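Laltach is looking for a ground station operator, nights, to look after three small satellites and whatever they get up to while the rest of the company is asleep.

The job is based at our Cleven site, a low building at the end of a long road with two dishes behind it and a vending machine that takes only coins. You would be talking to the Hodima satellites, which measure soil moisture from orbit and send the results down to people who grow things. They are good satellites. The third one has opinions about its star tracker, and you will get to know them.

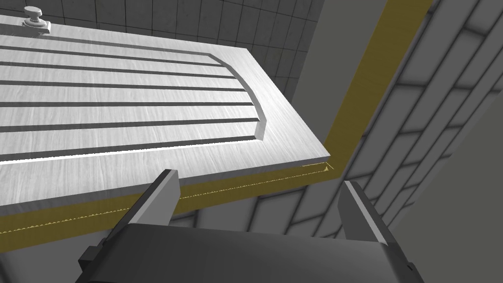

4 min read

What you would do

A typical shift starts at 9 p.m. with a handover from the evening operator, who will want to go home and will talk fast. After that you work through the pass schedule. A pass is the stretch of minutes when a satellite is above our horizon and willing to chat. You load the command file, check it, check it again, send it, and watch the telemetry come back. Between passes you write things down. We are serious about the writing down. An entry reading "battery looked funny, fine now" was once found in our log, and its author has since moved into sales.

When something goes wrong you follow the procedure. When the procedure doesn't cover it, you put the spacecraft in safe mode and call the on-call engineer. You will not be in trouble for waking anyone up. You may be in some trouble for not waking them.

You would also help move our scheduling from the old system to Uniyal, our in-house planning tool. Uniyal is better in nearly every respect and has been almost finished for longer than we like to say in a job ad.

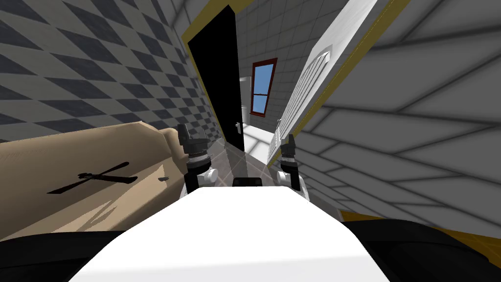
Simulated view through an open doorway to the hallway.

What we need from you

Two years in some kind of operations work. Satellites would be lovely, but we have hired well from power plants, air traffic support and one very organized regional bakery. You should be comfortable at a Linux command line and able to read a Python script without flinching. Writing one is a bonus.

You need to be able to read a number aloud correctly at 4 a.m. This is tested at interview, although the interview is held at a kinder hour.

You must be legally able to work in the United States, and you must be able to get to Cleven on your own. There is a bus. It was not designed with night operators in mind, or possibly with passengers in mind.

What you don't need: a degree in aerospace engineering, a favorite rocket, or a passion for disruption. We have had disruption. It took most of a weekend to fix.

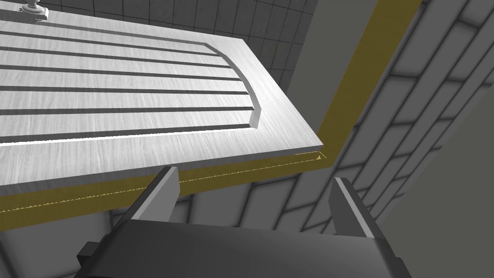
Page 2

What you get

Shifts are ten hours, four on and four off, with a night premium of $380 a week on top of base salary. Base depends on experience and we will tell you the range in the first phone call, before you've ironed anything. Health and dental start on your first day. Vacation is four weeks and we expect you to take it.

Training runs for about 3 months. You shadow days first, then nights, then sit at the console with somebody behind you, then with somebody down the hall. You don't command a live spacecraft alone until both you and your trainer have signed off on it.

There is a kitchen, a decent couch, and a thermostat that is none of your business.

How to apply

Send a resume and one page, no more, about a time something broke on your watch and what you did in the first ten minutes. We care more about the ten minutes than about the happy ending. Please don't send a cover letter explaining that you have looked up at the stars since childhood. So has everyone who applies, and the control room has no windows.

Applications go to Akash Rajput, ground operations lead, through the Laltach careers page. He reads all of them himself and replies to all of them, usually between passes, so don't be surprised by an email at 3 in the morning. We'll hold interviews through May and would like someone on console training soon after.

Questions about the shift pattern can go to Akash too. Questions about the bus should go to the bus company, and if you get an answer, please forward it.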